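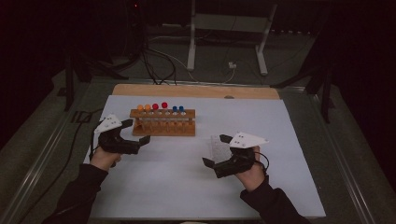 Capped test tubes in a wooden rack, with hand-held grippers.

Section 3: Setting up the Hitine 3801 meteor receiver

The Hitine 3801 picks up radio signals from distant transmitters when they bounce off the trails left by meteors. It works by day and under cloud. This section covers the aerial, the cable, the receiver unit and the first recording. Mains supply and network settings are dealt with in Section 4.

Read the whole section before drilling or fixing anything.

3.1 Choosing a place for the aerial

The aerial must have a clear view of the sky in the direction of the transmitter. Trees are acceptable. Metal roofs, solar panels and wire fences are not, and will weaken the signal or fill the record with false echoes.

Keep the aerial away from solar inverters, electric fence units and cheap phone chargers. If you are unsure about a site, walk it with a battery radio tuned between stations and listen for buzzing.

CAUTION: Do not put up the aerial near overhead power lines. If the mast could touch a line when it falls, the site is unsuitable.

3.2 Fitting the aerial

1. Lay the boom on level ground with the arrow facing up.
2. Slide each element into its clamp. The longest element goes at the end marked R.
3. Tighten the clamps by hand, check that all the elements lie in one plane, then tighten fully with the key supplied.
4. Fix the boom to the mast with the U-bolt. Leave it loose enough to turn.
5. Raise the mast. Two people are needed for this step.
6. Turn the boom until the arrow points along the bearing given on your site sheet, then set the tilt to 30 degrees above the horizon.
7. Tighten the U-bolt and check the bearing again.

Note: The bearing on the site sheet is measured from true north. If you use a magnetic compass, apply the local correction first.

3.3 Running the cable

1. Screw the cable to the aerial socket and cover the joint with the self-sealing tape.
2. Make a drip loop below the joint.
3. Clip the cable to the mast and bring it indoors through the wall sleeve.
4. Seal the sleeve on the outside only.

Do not bend the cable tightly or run it beside mains wiring. Spare cable should be laid in loose turns and kept off the floor.

CAUTION: Unplug the aerial cable from the receiver before a thunderstorm. The surge arrester in the Breritow kit reduces the risk of damage but does not remove it.

3.4 Connecting the receiver

1. Stand the receiver on a firm, dry surface with the vents clear.
2. Connect the earth lead.
3. Connect the aerial cable to socket A. Socket B is for a second aerial and is left capped.
4. Connect the power lead and switch on.
5. Wait for the front light to turn steady green. This takes up to 3 minutes while the clock sets itself.

If the light stays amber, the clock has no time signal. Move the small time aerial to a window sill and restart. If it turns red, switch off and go to Section 7.

3.5 First recording

1. Open the Dellargate program and choose New station.
2. Enter the station code and the height of the aerial above ground.
3. Set the gain to 2.
4. Press Record and leave the receiver running overnight.

Meteor echoes show as short bright marks on the plot, most often in the hours before dawn. Aircraft give long, slanting lines. A steady line across the whole plot is local interference; switch off nearby equipment one item at a time until it goes.

Counts vary a great deal through the year. February is a poor month, and a thin record at that time does not mean the station is faulty.

Raise the gain only if no echoes appear after a full night. Too high a setting hides weak echoes in noise.

3.6 Station record

Write the bearing, tilt, gain and station code on the card inside the lid. Send a copy to Tiziana Galli at the Sorrentino data office, who issues the upload key. Uploads made without a key are not kept.

Section revised Tue 2 June. Text: L. Sala. Checked: C. Lombardi.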